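Equipment Review: Tabletop Display Backdrop, Lettering and Table
Lindamville Resource Library, Loans and Furnishings
Tuesday, August 2, 2022

Items reviewed: Stosach black backdrop cloth, $45. Jameo cut-out foam letters, $16 per pack. Soylu work table, light wood top, $299 (item 2078 in the supplier's list).

Purpose of the review

The library lends display materials to schools, clubs and small organizations in the district. Requests for a simple tabletop display have increased, and most borrowers ask for the same thing: a plain dark background, a name or title that can be read from the other side of the room, and a steady surface in front of it. Complete display stands are available for this purpose, but they are costly and many do not fit in a passenger car. The present review considers whether three separate products, bought individually, can do the same work in a room that already has a usable wall.

All three were purchased at the listed price. They were put up and taken down repeatedly between November and the end of the spring term, by staff and by borrowers, and comments from both groups have been taken into account. No product was returned or replaced during that time.

The backdrop cloth

The Stosach cloth is a single piece of black fabric, hemmed on all sides. It has no pole pocket and no eyelets, and the buyer must supply the means of hanging it. Small black binder clips along the top edge proved satisfactory wherever the wall offered something to clip to. They are inexpensive, they do not mark the fabric, and against black cloth they attract little attention. Borrowers who tried adhesive tape reported that the cloth came down under its own weight, and the library does not recommend it.

The cloth is wide enough to be carried around a corner, which is useful when a table must stand at the end of a wall and the side of the display would otherwise be open to the room. The extra width falls in loose folds. Users who prefer a flat finish at the side will need additional clips.

Wrinkling is the principal weakness. The cloth is supplied folded into a small square and the creases from packing are slow to drop. Steaming on the reverse side improved matters considerably, although the result lasted only until the cloth was next folded. Storing it on a cardboard tube is the better practice, and the library's copy is now kept that way. In fairness to the product, creases in black fabric matter less than creases in a lighter color, and several borrowers stated that they had not troubled to remove them.

The color is a true black with no visible brown or blue cast under the lamps in our meeting rooms. Pale lint shows readily. A roller should be packed with the cloth whenever it goes out on loan.

The letters

Jameo letters are cut from foam and sold in packs of mixed pastel and bright colors. Each has a thin white outline, and this small detail accounts for much of their value. A purple or orange letter placed directly on black can look dull from a distance; with the white edge, its shape remains clear. Two sizes were used together in our trials, the smaller for the first line of a title and the larger for the second, and the difference in size gave short titles a sensible order without further decoration.

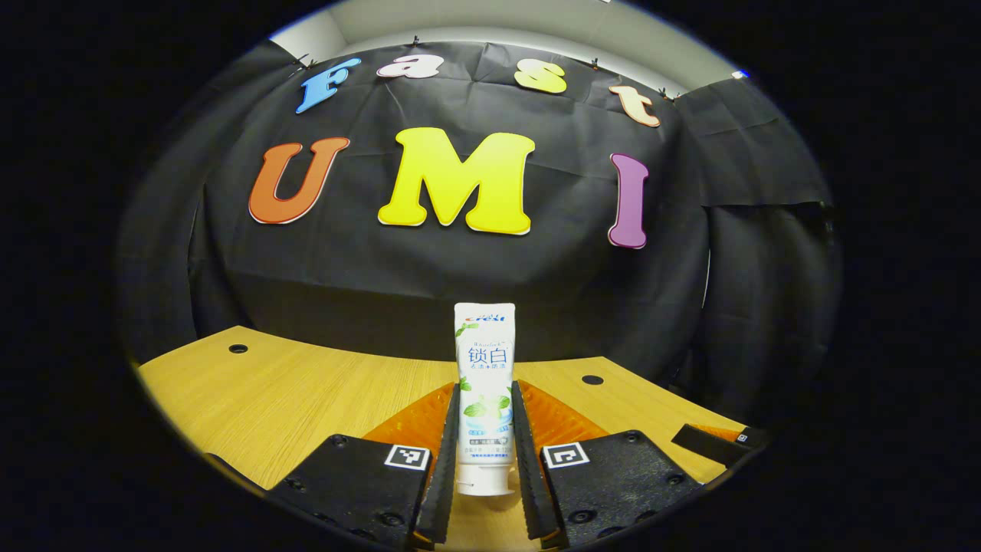
Foam letters on the black cloth, with a toothpaste tube standing on its cap on the table in front.

The choice of color within a pack deserves some planning. Yellow and orange carry farthest. The pale pink and light blue are pleasant and remain legible, but they are best used where visitors will stand close to the table. Purple is the weakest of the set on a dark ground and depends on its outline more than the others do. Borrowers preparing a longer title should lay out the letters on the floor first, as a pack may not contain enough of a given vowel, and mixing two packs can produce a slight difference in shade.

Arranging letters in an arc takes patience. A straight row may be set with a length of string, while a curved one must be judged by eye, preferably by a second person standing well back. Wide spacing suits short words. One of our borrowers set a short second line at the same spacing as the first and found that it looked lost on so broad a cloth; spreading the letters farther apart corrected this at no cost.

The foam is light enough to be pinned to fabric, and a letter that falls does no harm to anything beneath it. It does, however, dent. Thin strokes should be supported with the palm when a pin is pressed through, and pins should be returned to the same holes on the next occasion. After repeated use the letters most often requested show small holes that can be seen at arm's length. They cannot be seen from a normal viewing distance, and the letters remain in the loan collection.

The table

The Soylu table is the most expensive of the three purchases and received the closest attention. Its top has a light wooden surface with a fine, straight grain. The tone is warm enough to be agreeable and pale enough to set off most objects, including dark ones. White packaging is the harder case, and in our trials it stood out well as long as the black cloth came down to the rear edge of the table and left no strip of wall between the two. Everyday articles such as a tube of toothpaste or a white paper cup were easy to pick out from several steps away.

Two round holes are provided in the top for cables. They are small and black-rimmed, and they are useful when a lamp or a tablet computer is part of a display. Their position should be checked before a layout is finalized, especially where small items such as coins, beads or pins are to be shown. A covering disc would have been a welcome addition at this price. The supplier does not list one separately, and borrowers have made do with a circle of black card.

Assembly requires two people. The instructions are printed on a single sheet, in drawings only, and are adequate. The bolts should be tightened again after the first week of use, a point on which the sheet is silent. Once this had been done the table did not rock, even on the uneven floor of our lower meeting room.

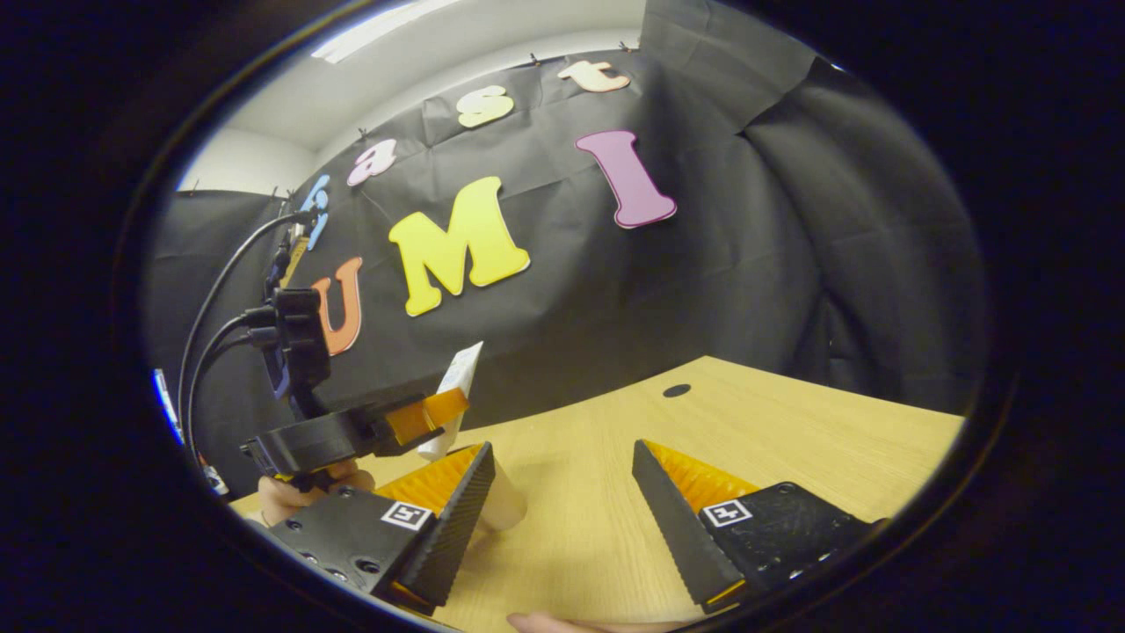 The surface wears well under ordinary handling. Cups and jars left no rings that did not come away with a damp cloth, and objects dragged across the grain left only faint marks, most of which could be wiped off. A mild soap solution was sufficient for all routine cleaning. One deeper scratch was made by a metal bookend during the spring term and is permanent. Felt pads are advised under anything heavy.

Borrowers should note that the table does not fold. It can be lent only for use within the building or to organizations with a van. This restriction was known at the time of purchase but has proved more of an inconvenience than expected, and requests for an outside loan have been declined more than once on this account.

Use of the three items together

The cloth, the letters and the table were not designed as a set. They nevertheless work well in combination. The plain black ground and the pale table give the eye very little to dwell on apart from the title and the objects, and the mixed colors of the letters keep the whole from appearing severe. Teachers of younger pupils spoke favorably of the result. One local business group considered the pastel letters too informal and asked whether white ones could be had; Jameo does not offer a plain white pack, and for such borrowers a printed banner remains the better choice.

Lighting requires some care. Black cloth absorbs a good deal of light, and a display that looks well in the morning beside a window can seem heavy by late afternoon. An overhead lamp slightly in front of the table gave the most even result. Lamps placed low and to one side made every crease in the cloth more prominent.

Setting up takes one person less than half an hour when the title is short and the wall is suitable. Most of that time is spent on the letters. Taking down is quicker, and it is at this stage that pieces are lost. Letters should be checked against the inventory card before the box is closed, with the pins returned to their tin and the binder clips to the bag attached to the cloth.

Assessment by item

Stosach backdrop cloth: recommended. Good depth of color and generous width. Creases easily and is supplied without fittings – buyers should budget for clips and a storage tube.

Jameo foam letters: recommended for schools, clubs and family events. Clear, light and inexpensive. Colors may not suit formal occasions, and pin holes accumulate.

Soylu work table: recommended with reservations. Stable, attractive and easy to clean. It is not portable, and the holes in the top come without covers. Organizations that already own a sound table in a pale finish need not replace it.

The library will retain all three items. A second cloth and two further packs of letters have been requested for the coming year; no second table is planned. Reservations for the display set may be made at the loans desk, with preference given to borrowers who have supplied the wording of their title in advance.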